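Prunovia > Guides > Hand-Held Gripper Recording > Section 4
August – by the Prunovia method group

4. Setting up a table for paired recording

This section explains how we prepare one table for the Greston study, where each episode has a head view and a gripper view. Please read Section 3 (charging and mounting) before you start.

Head view first, gripper view second:

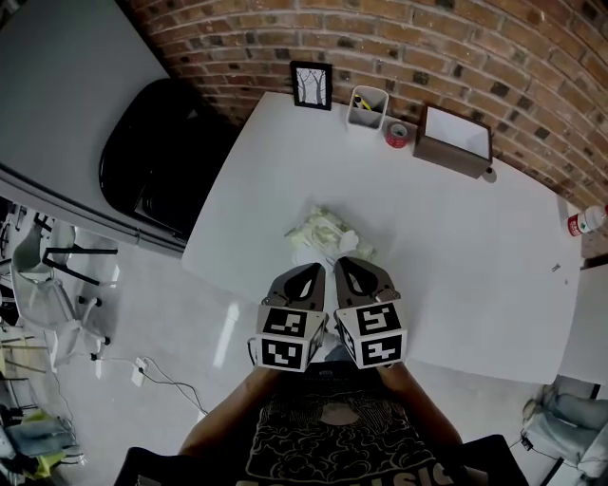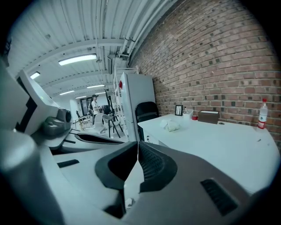
The method compares two policies, one trained with both views and one with the gripper view only. We recorded 721 episodes and kept 581 of them for training. For the comparison to be fair, the objects which are not the target must stay in their places during a whole block. In our set-up the picture, the pen holder and the box stand at the back of the table against the brick wall, so the middle remains free for the soft package. If one of them is moved, begin a new block.

Steps

1. Put the background objects along the back of the table. Mark their corners on the table with a pencil.
2. Place the target near the middle. Crumple it again by hand before every episode.
3. Start Zomex on the recording computer and wait until both views are listed.
4. Hold the gripper so that the marker cubes can be seen from the head camera. Keep your sleeves away from them.
5. Clap the fingers together two times. This movement is used later to align the two views.
6. Approach slowly, close, lift, and hold still for a moment. Then release and press Stop.
7. Repeat until the block has 36 episodes.

Note: The wide lens of the gripper view sees much of the room – also the ceiling lights. Do not switch lights on or off inside a block.

Note: Episodes in which a marker cube is lost for more than 120 images are rejected by the Sfeir filter. You do not need to delete them by yourself.

CAUTION: Keep your free fingers out of the gap when the gripper closes.

CAUTION: Lead the cable to the side before you stand up with the gripper.

For the training settings, continue with Section 5.

Contact: Prunovia method group | © Prunovia | Back to top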